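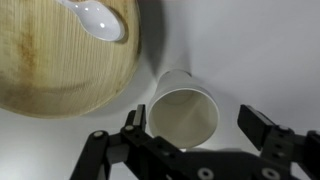 Two bars and a windowsill: Karla Serrano on phones that won't talk to their network

Karla Serrano has spent most of her working life telling people that their new phone is not broken. "It's in perfect health," she says. "It just doesn't speak the language."

She runs the compatibility desk at Namboodiri, a small firm that sells SIM-only plans to people who bought their handset somewhere else, usually somewhere cheaper. The desk keeps a list of 1766 handsets. Each one has been checked against the bands used by the two networks Namboodiri rents space on, and each one, she says, has somebody who is cross about it.

The trouble at the moment is the 3G switch-off. Plenty of older phones carry data on 4G but drop back to 3G for calls, and when 3G goes they drop back to 2G, if there is any, or to silence.

"People ring and say the internet's fine but their mum can't get through," Serrano says. "Some of them want it fixed. One man asked if we could leave it."
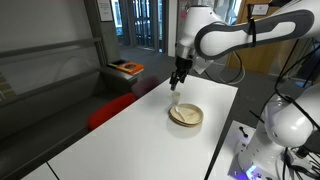
Tuesday, shortly before lunch.

The usual culprit is voice calling over 4G, which a phone may support in one country and not in the next. She brings up the Stostlow 236, a handset she discusses the way other people discuss a brother-in-law. It has the right bands. It has the right chip. The calling feature is in the menu, with a switch you can slide back and forth all day.

"The switch does nothing on our side unless the maker has loaded the settings for the network. They've done it for Zidberg. They haven't done it for us. I've written to them, and I got a very nice reply about cases and screen protectors."

Her colleague Norbert Bartoš, who tests the phones, has a milder view. "It makes a good alarm clock," he says.

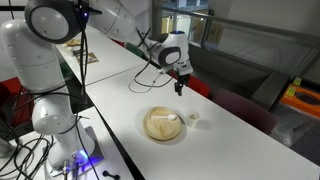 A plate out on the long table.

I ask what a buyer should look for, and she tells me to ignore the box. "The box says 4G. The box would say 4G if there was a potato in it." What matters is the full model number, including the letters on the end, because the same name can cover several versions with different radios inside. It's normally in the settings under "About phone". She would like it read out slowly.

Does the list ever get it wrong? She thinks about this for longer than I expected.

"It's a match on paper. Bands against bands. We once passed a Diradeo that worked beautifully everywhere except indoors."
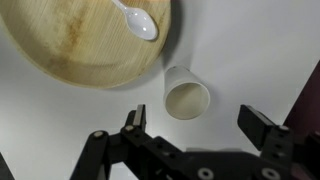 What about unlocked phones?

"Unlocked means it will accept the SIM," says Serrano. "It's a promise about manners. It tells you nothing about whether you'll get a signal in the kitchen."

She still uses a phone from the bottom half of her own list. It makes calls from the windowsill, and she has moved the chair.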